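Copper Buyers Learn to Live With a Tighter Market

For most of the past decade, purchasing copper was among the less demanding duties of a mid-sized manufacturer. Contracts were renewed each spring, prices moved within a familiar range, and the metal arrived when it was expected. That period has ended. Buyers in the industrial district of Kosbridge now speak of copper in the terms once reserved for energy, as a cost that can decide whether a quarter closes in profit or in loss.

Grornberg, a maker of cable and winding wire with 34 employees, is typical of the firms affected. The company buys refined rod from 3 suppliers and sells most of its output under agreements that fix the price months in advance. When the metal rises between signature and delivery, the difference falls on Grornberg. In April the company revised its purchasing policy for the first time in 18 years, shortening the life of its quotations and placing part of its expected needs under forward contracts.

"We were carrying a position in the metal market without having decided to take one," said Nuria Chala, who directs purchasing at the firm. "A customer would ask us to hold a price for half a year, and we would agree, as we always had. The risk was never written down anywhere."

Forward contracts have a cost of their own. They require deposits, which rise when the market moves against the holder, and they tie up cash that a smaller company may need for wages or repairs. Several firms in the district have chosen to add a metal clause to their sales agreements instead, passing changes in the copper price to the customer at each delivery. Larger customers have accepted the clause with little resistance. Smaller ones have been slower to sign.

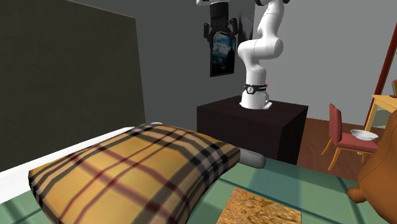 Demand explains much of the pressure on prices. Power grids are being extended, and older buildings are being rewired to carry heavier loads. Electric motors, present in an ever wider range of equipment, need copper for their windings. No single use accounts for the change. Taken together, they have left the market with little room for a closed mine or a delayed shipment.

Supply has been slower to respond. A new mine may take many years to move from survey to first production, and the grade of ore at older sites tends to decline with age. Scrap offers partial relief. Anodix, which sorts and melts used cable on the edge of Kosbridge, has added a second shift and now sells to 5 local manufacturers. Its managers caution that good scrap is itself becoming scarce – dealers hold it back when they expect prices to rise.

Lenders have also taken notice. Zapata, a regional finance house, now asks borrowers in the metal trades to report their unsold stock and open contracts together, so that a gain on one can be weighed against a loss on the other. Borrowers that cannot produce the figures are offered shorter terms.

At Grornberg, the new policy will be reviewed after the next round of annual contracts. Ms. Chala expects the share of metal bought forward to increase, though she declined to say by how much. Quotations, she said, will remain open for 18 days.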